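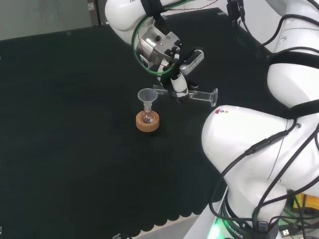 How do you keep a round-bottom flask from tipping when a robot arm is pouring into it?

Set it in a cork ring on a dark cloth, and put the funnel in before the program starts. The cork grips the glass and the cloth keeps the cork from sliding.

These tips come from the workshop pages of the Drullness robotics club. They were put together for teams doing the pouring task in the Trerklow student competition, where an arm has to tip the contents of one piece of glassware into another. Most of them cost nothing. Last updated 10/27/18.

Table and cloth

Use a matte cloth in a dark color. Clear glass on a shiny white table is hard for a camera and hard for people. Smooth the cloth toward the edges and check for folds under the cork ring. A fold the width of a pencil is enough to lean the funnel.

Mark where the ring goes with four small stitches of thread. Tape works for one afternoon, then it curls.

Practice material

Start with dry stuff. Coarse salt, poppy seeds and small beads all pour well and sweep up easily. Rice sticks in narrow funnel stems. Save water for the last week, and keep the power strip off the floor when you get there.

A spice jar with a shaker lid makes a good refill container. Label it so it doesn't go back to the kitchen.

Gripping glass

Close the fingers slowly and stop as soon as the glass no longer turns when you nudge it. Our Madar team broke 15 test tubes last December, nearly all of them from closing too fast. Hold the tube near the middle for the first tries — once the motion is right, you can move the grip back toward the closed end.
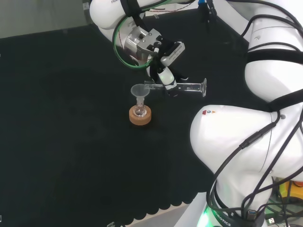
Wipe the finger pads with a damp cloth before each session and let them dry. Dish soap leaves a film, so rinse twice if you use it.

Cables

Leave a loose loop at the wrist and strap the rest along the arm. Turn the wrist by hand through its full range with the power off and watch the loop. If it goes tight anywhere, give it more length. Check the straps after every 6 runs.

Cleaning up

Dry glassware upside down on a rack, funnels too. Shake the cloth outdoors. Beads get into everything, and a vacuum with a sock over the nozzle will get them back out in one piece.

The Macedo practice log has 194 pours in it so far, with notes on speed and tilt for each. Copy the column headings if you are starting your own log — pour number, material, tilt, speed, spilled or clean.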